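I spent 28 dollars on a microphone in February and my podcast still sounded like a bathroom. So I hung 2 old quilts behind my desk (ugly, yes!) and wow, what a change. Now I record in Rustudero, trim the long pauses and keep every episode under 50 minutes.
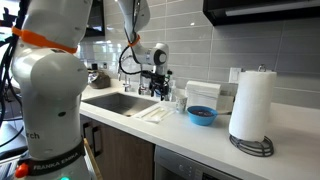 Dana Whitcomb

My 3 most loyal listeners say they can finally hear my guests, so the quilts are staying up.

More in Audio
Pumier for beginners
Is Leltby worth paying for?
Recording on the road in Aquino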